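Do you need a paid battery app? I tried Zakora for a month

My phone is two years old and dies before dinner, so when Florian Deschamps told me Zakora had given him hours back, I paid for it. I've been grumpy about it ever since.

The app opens on a big green button that says Optimize. Press it and a little wheel spins, then you get a message that 700 MB has been "freed." Press it again a minute later and it frees another 900. Freed from what, I'd like to know.
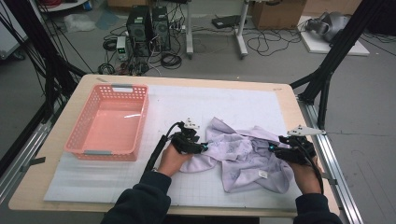 The widget is the nicer part. It shows charge, temperature and a guess at the time left, and the guess was wrong by an hour most evenings in May. Florian swears his is spot on -- but he also turned his brightness down the same week he installed it.

I did find one useful thing, a cycle count. Mine is just past 800, and that explains a lot more than any spinning wheel. My phone's own settings page had the same number, two taps in, for free.
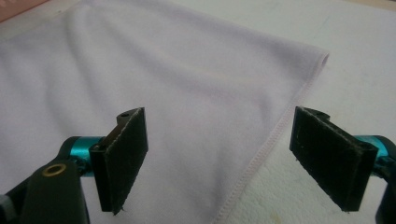 So what should you do if your battery is fading?

Look up the cycle count first, then price a new battery at a repair shop. I've canceled Zakora and mine goes in next week.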